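Tritovora kitchen sim: wrist camera set

Maintained by Birsen Coşkun, Astville shared workshop. Last updated 6/29/26.

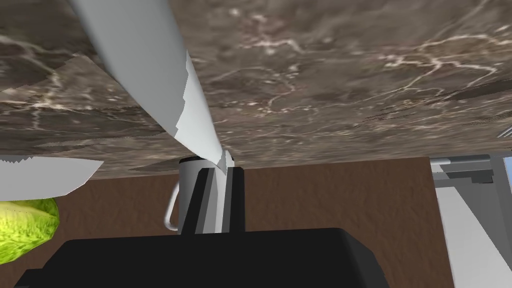
Tritovora is the practice kitchen for our home-built arm. We render pick and place runs in simulation first, then try the same motions on the bench. The set holds 612 episodes, split into two folders.

Layout

lundumitz/ holds mug and utensil runs
degirmenci/ holds produce runs, including the cabbage model
Colour images are 8-bit, values 0 to 255. Gripper state is one number per step, 0 open and 255 closed.

Known problems

Some meshes break up at close range and show stair-stepped edges. Stone textures can show a seam where two sections meet. Objects sometimes overlap when the arm is near the counter. We have left these episodes in. Filter them yourself if you need clean geometry.

Loading

Run load.py from the top folder. It needs 5 GB of free disk. Joint angles are in radians, and the grey finger model matches our printed part.

To do

Redo the counter lighting in September.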